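The Shirt at the Bottom of the Pile

Siv Holmgren has folded shirts for 603 customers since she opened Bakke, a wash-and-fold shop with 2 counters and a long waiting list. She would like people to stop starting with the sleeves.

"Find the straight edges first," she says. "A shirt that comes out of the dryer is a rope. You have to turn it back into a rectangle before you can do anything else with it."

Her method is slow at the start. Take the cloth at both ends, pull it wide across a bare table, and let the loose part hang toward you. Smooth the long creases out with the side of your hand. Pockets and buttons come next — they leave ridges if you fold across them.

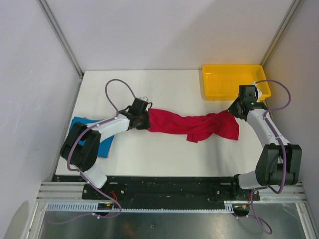

Red cloth held at both ends, with a folded blue piece to the left.

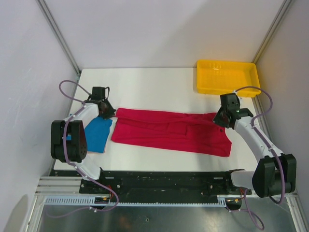 Color matters less than people think once things are clean. Holmgren stacks by fabric weight, heavy pieces at the bottom, and keeps each pile under a foot high. Anything taller leans, and the shirt you want is always the one underneath.

She charges by the bag and has no plans to change that. New customers get a card with the 3 folds she uses most. The one for button-front shirts is on the back, and she suggests trying it on an old shirt first.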